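I spent most of April thinking about a tabletop, which is more than I planned to. The old one was white and glossy, and by the afternoon the light from the window made it hard to look at. Small things were fine on it in the morning. After lunch I was squinting.

Bart Van Dijk told me to go dark and matte. He had done his own desk a year earlier and said he would never go back to white. I ordered three sample cards from Van Leeuwen, taped them to the old top and left them there for a week. The black showed every speck of dust. The light gray looked like a filing cabinet. I picked the dark gray.

I asked for the deepest top Lerier would cut, so that I could reach across it and still have room in front of me. It came to 568 with delivery, more than I wanted to pay. Henk De Haan helped me carry it up the stairs. We took the door off its hinges and should have done that first.

Cleaning is easy so far. I wipe it with a damp cloth and then a dry one. Fero makes a spray for matte surfaces and I tried it, but it left a faint shine in one corner that took me two days to get rid of. I gave the rest of the bottle to Bart. Fingerprints do show, mostly along the front edge where I lean.

The other thing I changed was the color of what I put on it. My old blocks were dark green and brown, and on the gray they all but vanished. I sorted them into a box and kept out the bright ones. Orange-red is the best by a long way. I can find it from the doorway. Pale blue works too, though it is quieter, and in shadow I have to look twice. Yellow would probably be good but I don't have any. 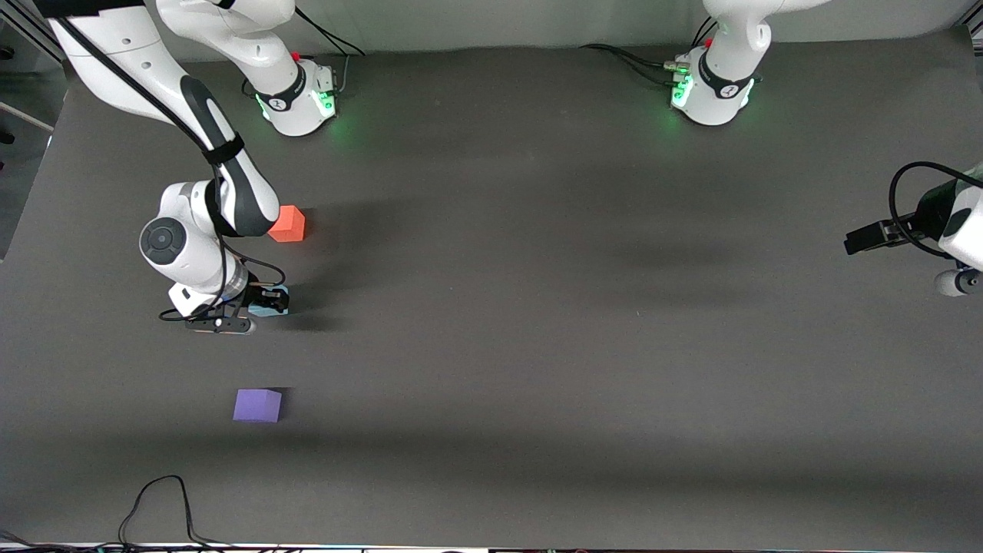 Clava, 21/06/2017

The orange-red cube is the one I mean. The light blue piece is the smaller spot of color near it.

I still want to do something about the cables along the back. Henk has a bag of hook-and-loop ties he isn't using, and I am picking them up next time I am over there. The old white top is in the hall if anybody wants it. It has one bad scratch and nearly all of its screws.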